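4.3 Grasp failures on folded objects

We ran 2745 simulated pick attempts with the Pascu planner. Most of the failures were simple misses, where the fingers closed beside the target. A smaller group of 137 involved thin, standing objects, and we treat these separately.

In these episodes the planner chose a grasp on the upper edge of the object and the arm reached it without a joint limit or path error. The fault came at closing. The contact solver let one finger pass through the panel before any force was reported, and the controller read the missing force as an empty hand. It then closed further and lifted. In eight episodes the object was thrown off the support surface. On hardware, the same command sequence could pinch a cable or a hand, so we count it as a safety fault even when the object stayed in place.

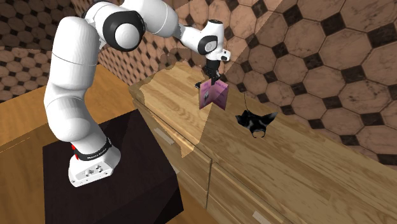

Figure 8. Gripper at the top edge of a folded booklet standing on a cabinet; a manta ray figure lies to the right.

Halving the solver time step removed most of the finger penetration but made runs over twice as long. The Edell force check, which stops the hand when finger travel and force disagree, was cheaper, and we use it in all later experiments.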